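Filed under: Household Studies / Packaging and Waste

4.2 Clear film left on work surfaces

Torn wrapping was the most common item left behind after unpacking. Participants in the Tanui and Brurnier groups each opened a set of dry goods at a table and then cleared the table in their own way. We recorded 203 leftover items across 70 sessions. Card sleeves, paper bands and bottle caps were nearly always picked up on the first pass. Small strips of clear film were not.

Two features of the film seem to matter. It has almost no color of its own, so on a pale surface a person has only its edges to go by. It also tends to curl after tearing, and a curled strip touches the table at few points and slides away when a hand sweeps past. Several participants in the Brurnier group wiped around a strip without noticing it. Those who worked at the dark tabletop found the strips sooner, usually from the shine along the fold.

Figure 3 shows a thin, transparent curl of film on a pale gray-white surface, with its edges forming gentle curved lines.

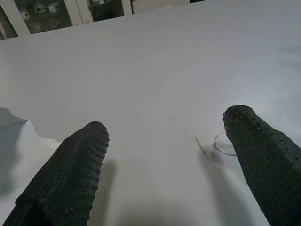
Figure 3. Curled transparent film on a pale surface.

Lighting made less difference than we expected. Moving the lamp to the side gave stronger highlights on the film, but it also lengthened the shadows of nearby objects, and strips lying in those shadows were missed as often as before. The Wenirel checklist, revised in September, now asks for a second pass by hand over any light-colored table. We used the earlier version throughout and did not rescore the sessions.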